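Count the Failed Grasps Too
By Boris Shehu 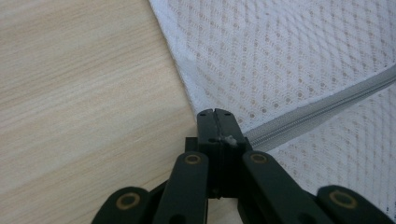 Most papers on cloth handling report one number, the success rate, and leave the reader to guess what went into it. I think that habit is holding the field back, and I say so as someone who has done it.

Last April our group at Gritgate finished a set of trials on thin fabric with zippers and hems. We trained one policy on hand-held gripper demonstrations and ran it on 17 items. The headline figure was 68 percent. It looked fine in a table. Then Rurnunis, the lab we share code with, asked what counted as a success, and we had two answers in the same spreadsheet. Some of us had scored a grasp when the tips closed on the hem. Others had waited until the item was lifted and folded.

Mesh makes this worse. The tips can close at the edge of the cloth and hold one layer, both layers, or nothing. From above, those cases can look the same. A rigid block is much easier to score.

We went back and rescored everything by stage: reach, close, lift, fold. It took 12 evenings. The fold rate was well below the number we had been quoting, and most of the loss came between close and lift. That told us where to work next, and the single figure never had.

People object that stage scoring is slow and that reviewers want one number to compare. Give them the number, then. Put the stages under it, with the rule used for each, and publish the failed attempts along with the good ones. Anyone who wants to rescore them under a stricter rule should be able to.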